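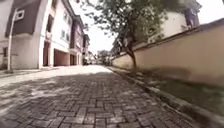
Marnus Street Surfaces Register: README

Version 8, released September

Summary

The Marnus Street Surfaces Register is a table of paved streets, lanes and courts within the Marnus district. Each row describes one length of street between two junctions and records what the surface is made of, how the units are laid, what condition the surface was in when surveyed and what repairs have been reported against it. The present release holds 2,875 rows and 32 columns.

The register is maintained by the Hotora Office for Streets and Drainage. It is published for use by residents, contractors, students and other public bodies. It replaces version 7, which should no longer be used for new work.

Contents of the release

surfaces.csv – the main table, one row per street length
repairs.csv – repair reports, linked to the main table by length_id
codes.csv – the full list of codes with their meanings
boundaries.geojson – the outline of each survey area
CHANGES.txt – corrections made between versions
LICENCE.txt – terms of use

All text files are encoded as UTF-8. Fields are separated by commas and decimal values use a full stop. Empty fields mean that no value was recorded. A zero is a true zero and must not be read as missing.

Main columns

length_id: A fixed reference for the street length. References are not reused when a length is divided or withdrawn.

street_name: The name as it appears on the street plate. Where the plate and the rates book disagree, the plate is followed and the other form is given in alt_name.

material: Clay brick, concrete block, natural stone, asphalt, gravel or mixed. Mixed is used only where no single material covers more than half of the carriageway.

bond: The pattern in which units are laid. The permitted values are herringbone, stretcher, basket, random and none. The register does not distinguish between herringbone laid at 45 degrees and at 90 degrees, although surveyors may mention this in notes.

width_m: The width of the carriageway in metres between kerbs, or between building lines where there are no kerbs.

condition: A grade from 1 (sound) to 5 (unsafe). The grade reflects the worst continuous stretch of ten metres, so a long street with one poor section will appear worse than a walk along it may suggest.

jointing: Sand, mortar, bitumen or open.

shade: Full, part or none, as judged by the surveyor at the time of the visit. This column was added at the request of the drainage section, which uses it when planning moss treatment. It should not be used for studies of sunlight or temperature.

frontage: The main type of building along the length. Attached houses, detached houses, shops, works and open ground are the values in use.

How the records were made

Street lengths were drawn from the district base map and then checked on foot. Surveyors worked in pairs and completed a paper sheet for each length. Sheets were typed into Flonow, the office's records system, and each entry was read back against the sheet by a second person. Where the two readings differed, the sheet was taken as correct unless it was plainly in error.

Widths were measured with a tape at three points and the middle value was kept. On Matheson Row and the courts behind it, scaffolding prevented measurement at the third point and the lower of two values is given. These rows carry the flag W2.

The repair reports come from a separate ledger kept by the depot. They have been matched to street lengths by name and house number. Some 35 reports could not be matched and are included at the end of repairs.csv with an empty length_id.

Known limits

Private courts are included only where the owners gave consent. The absence of a court from the register does not mean that it is unpaved.

Condition grades given in wet months tend to be higher than those given in dry months, as standing water makes sunken areas easier to find. Users comparing one survey area with another should take note of survey_season.

Clay brick and concrete block were sometimes confused where the surface was heavily worn or covered in dust. Doubtful cases carry the flag M1. The office would be glad to receive corrections from those who know how a street was laid.

Reports of repair reflect what was reported and not what was done. A length with many reports may simply have attentive residents.

Uses for which the register is not suitable

The register must not be relied upon to locate pipes, cables or covers. It does not establish ownership, rights of way or the legal boundary of any street. Contractors preparing a price for work should carry out their own measurement – the widths given here are for planning only.

Changes since version 7

The bond column now has a separate value for basket, which was formerly entered as random.
The jointing column has been filled for the northern survey area.
Duplicate lengths at the Matheson Row junction have been merged.
The column last_sweep has been withdrawn.

Terms of use

The register may be copied, altered and republished provided that the Hotora Office for Streets and Drainage is named as the source and the version number is given. Altered copies must be clearly marked as such.

Corrections

Corrections should be sent in writing to the records desk, quoting the length_id and the version number. Accepted corrections appear in the next release and are listed in CHANGES.txt.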